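Questions about the Nandlow five-a-side league, answered for new teams and for players who come back after a break. If your question is not here, please write to the league office and we will try to add it.

## Joining

**Who can enter a team?**

Any group of adults can enter. You don't have to live in Nandlow, but at least five of your players must be registered before the first round. Two of the present teams come from Cosangate and one from Vestum, so travelling is quite normal with us.

**How many players can we register?**

The maximum is 12. You can change three of them during the season, until the end of January. After this the list is closed, also for goalkeepers. We know this is hard when a goalkeeper is injured, and in such a case you may borrow one from a team in the other division, if both captains agree before the match.

**What does it cost?**

The entry fee is £100 for each team, plus a deposit of £20 which we return after the last round. You lose the deposit if your team does not appear for a match and has not told us by noon on the day. Referees are included in the fee.

**I have no team. Can I still play?**

Yes. Send us your name, your usual position and the evenings when you are free. We keep a list and the captains look at it often, mostly in October, when teams notice that they are too few.

## Matches

**Where and when do you play?**

All matches are at the Quintanilla sports ground, on the two small pitches behind the main stand. Kick-off is at 7 pm or 8 pm. Please be there 20 minutes before, as the referee checks the names first and does not wait for latecomers.

**How long is a match?**

Two halves of 20 minutes, with a break of five minutes. The clock is not stopped for throw-ins or goal kicks. It is stopped only for a serious injury, and the referee decides what is serious.

**Is there offside?**

No. There is also no limit on the height of the ball, which surprises people who have played in other small leagues. The goalkeeper may leave the area, but outside it he or she is a normal player and can't use the hands.

**What happens if two teams have the same points?**

We look first at the result between them, then at goal difference, then at goals scored. If everything is equal, they play one extra match on neutral ground – until now this was necessary only once.
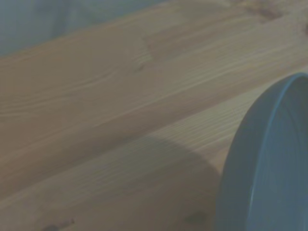 One captain wrote to us that goal difference should come first, as it does in the big leagues, and that a single bad evening against a rival should not decide a whole season. We put this to the teams last spring and the larger part wanted to keep the rule as it is. It can be voted on again at the next captains' meeting.

**Can we move a match?**

Each team can move one match in a season. The other captain must agree, and we need to know five days before. Bad weather doesn't count as a move – then the league gives you a new date.

## Discipline

**What does a blue card mean?**

The player leaves the pitch for two minutes and can't be replaced in this time. A second blue card in the same match becomes a red one.

**And a red card?**

You miss the next match at least. For violent conduct or insults to the referee the ban is longer, and we tell the captain by email how long it is. An appeal must reach us before your team's next match.

## Cup and spectators

**Is there a cup?**

Yes, the Vestum Cup is played in May, with teams from both divisions. It is a straight knock-out and there is no extra time. After a draw we go to penalties, five for each side.

**Do spectators pay?**

No, all league evenings are free. The ground has room for 2,000 people, so you will find a seat. Dogs are allowed on a lead, but please not inside the fence.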